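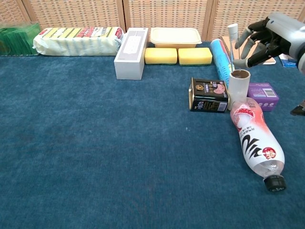

Fig. 1. Mixed household goods on a carpeted tabletop, with two kitchen sponges among them.

Week 2: Sorting what you own
Home Organisation, Prunddale evening course
Tutor: Sibel Tekin

Welcome back! Last week was all talk, so this week we get to handle things, and I can't wait. Sorting starts with laying everything out where you can see it. Cupboards hide half of what's in them (mine certainly do) and a clear surface with a bit of grip is a joy to work on.

Look at Fig. 1 before you read on. Wrapped packages, a white cardboard box, a yellow food container, a spiral-bound notebook – a proper mixed lot, just like the drawer you were thinking of when you signed up!

First pass: by use
Ask what job each thing does. The sponges are easy, they go with washing up. The food container could live with the kitchen things or hold small bits in a desk drawer, and I'd love to hear you argue about it.

Second pass: by wrapping
Anything still sealed is stock. Anything opened is in use. Keep the two apart, and put stock at the back.

Third pass: by shape
Upright boxes stand shoulder to shoulder. Tubes roll, so lay them against something square. Soft bags go in last and fill the gaps.

Reading: Wycliffe Muriithi's chapter on shelves, pages 386 onwards. Long, but the part on shallow shelves is wonderful.

For Sunday
Empty one drawer at home on to a table and do all three passes. Write down anything that fits two groups. Gönül Coşkun has kindly offered to go through your lists with you before class, in room 189.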